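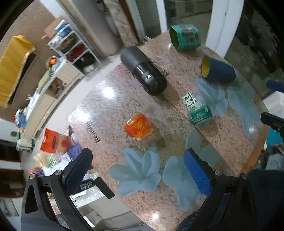
Samedi, grand tri des boîtes et des bocaux ! J'ai tout sorti sur la table ronde, celle au plateau en verre avec les grosses fleurs bleu pâle (je l'adore, tant pis pour les modes). La boîte turquoise octogonale, je la garde, elle ira très bien pour les élastiques. Le bocal en verre aussi, même si j'en ai déjà 4 au placard... Reste la tasse bleu marine à l'intérieur jaune : cuisine ou bureau ? Je penche pour le bureau, avec les crayons.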